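装订间笔记 三月,上午接着昨天写

先记昨晚的结果,免得又忘。Jibrin那批册子的封面板压了一夜,早上掀开重物一看,还是翘!比上次好一些,但是平放在桌上按一个角,对角就跟着抬起来,像个坏脾气的跷跷板。九本里头有两本特别明显,剩下的算能见人。

我把翘的两本单独拿出来想了半天。板子是同一张大料裁的,布是同一卷,浆糊是同一锅,连压的位置都挨着。唯一对不上的是丝向。翻了翻裁下来的边角料,果然,那两块我为了省料转了个方向裁,丝向横过来了。省下来的那点纸板还不够做个书签,唉。

以后规矩写死:板、布、衬纸,丝向全部跟书脊平行。裁之前先弯一弯,软的那个方向用铅笔画个箭头,箭头画在要贴的那一面,贴完就盖住了,不用擦。

浆糊

这锅是小麦淀粉的,头天泡水,第二天小火搅。搅到半透明、提起勺子能挂住一片的时候关火,凉了过筛。过筛这步我以前老偷懒,这次老老实实过了两遍,刷衬纸的时候一点疙瘩都没有,手感好得想多刷几张(忍住了)。

Gekness那罐现成的胶我也试了一小块。干得很快,快到我还没把布角捏好它就抓住了,想挪一下都来不及。包布面可能还行,贴大张衬纸就别想了。我现在的做法是浆糊里兑一点点它,书脊那一条用兑过的,衬纸只用纯浆糊。比例还没定下来,每次都是凭感觉挖一勺,这个毛病得改,下次拿秤称了再写进来。

还有,浆糊放冰箱里第三天开始出水了,搅开还能用,但闻起来不对劲,我倒了。宁可少煮一点。

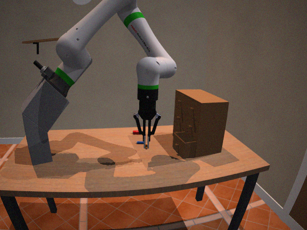
图一 木桌,三月

衬纸

Kernico寄来的纸样到了,有一款米白的我很喜欢,摸着有点毛,对着光看纤维很匀。问题是一刷浆糊就伸,伸得还特别多。我先按封面尺寸裁好再刷,贴上去宽出来一条,只好趁湿用刀修,修得边上毛毛糙糙。

后来换了顺序:先裁大一点,刷上浆糊,放着等它伸够了再贴,干了以后再修边。等多久?我这回是等到纸不再打卷、自己躺平了为止。这个判断方法土是土了点,可是比看钟靠谱,天潮天干都能用。深灰那款几乎不怎么伸,可是颜色有点掉,湿手一摸指头上就是灰的,给客人做之前得再试一张,至少要用白棉布擦擦看。

贴的时候从书槽往外赶,别从中间往四周推。从中间推气泡都跑到书槽那里去了,书槽又最难刮,最后就是一道一道的小褶子。骨刀底下垫张硅油纸,不然布面会被磨出亮光,尤其是黑布,亮了就再也哑不回去。

磨刀

修边毛糙也不能全赖纸。早上把削皮刀拿到4,000目的石头上重新推了一遍,再去修同一张废纸,边就干净多了。刀背那面千万别抬,平平地贴着石头走,我就是老忍不住想抬一点,结果刃口磨成圆的,切厚布的时候全靠蛮力。

刀用完擦干,抹一点山茶油。上次忘了,第二天刀面上就有一串小黄点,擦是擦掉了,心疼了一下午。

顺便抱怨一句那把旧钢尺。背面的软木掉了一角,裁长边的时候尺子会悄悄转,我裁完一量,上下差了一点点,肉眼看不出,包上布就看得出来了。新软木条买了还没贴,今天收工之前一定贴上。 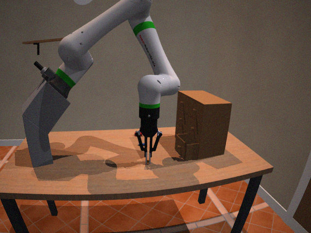
Pleltholm那边的旧账簿

修复的活先慢慢来。书脊皮已经粉化,碰一下手上全是红褐色的渣,书芯倒是挺结实,线也没断几处。今天只做了干清洁:软刷子从书沟往外扫,再用橡皮屑轻轻滚一遍。有几页铅笔字离边很近,那里我没碰橡皮。

原来的环衬想留下来。它和第一帖粘在一起了,我拿薄竹片从角上试着挑,挑进去一点就感觉在咬纸,马上停了。明天用稍微潮一点的吸水纸隔着透气膜敷一会儿再说,墨水先做个点测,蓝的那种我不太放心。

书脊打算这样弄:先上一层日本纸,用稀浆糊,以后要拆还拆得下来;外面再做空脊的纸管;皮能救多少救多少,救不回来的地方用染好色的纸补。颜色宁可浅一号,浅了还能往上加。

掉下来的皮渣我收在小信封里了,信封外面写了位置。看到的同事别当垃圾扔掉,拜托!

回头再说翘的那两本

试着救了一下:在翘的反面(也就是封里那面)再裱一层薄纸,丝向跟书脊平行,想靠它干的时候往回拉。刷得比较湿,两面夹吸水纸,外面再夹光板,上重物。吸水纸中午换过了,已经潮得发软,傍晚再换一次。

要是明早还翘,我就把封面拆了重做,板子重新裁。布应该够,还剩卷尾巴那一截,边上有道折痕,排料的时候要躲开。烫金的版还在抽屉里没收,正好。

待办
软木条贴尺子
浆糊和Gekness的配比,用秤称
深灰衬纸做掉色测试
给Kernico回信,米白那款问问有没有长丝的
蓝墨水点测,测完把结果写在账簿的夹条上
吸水纸快用完了,补货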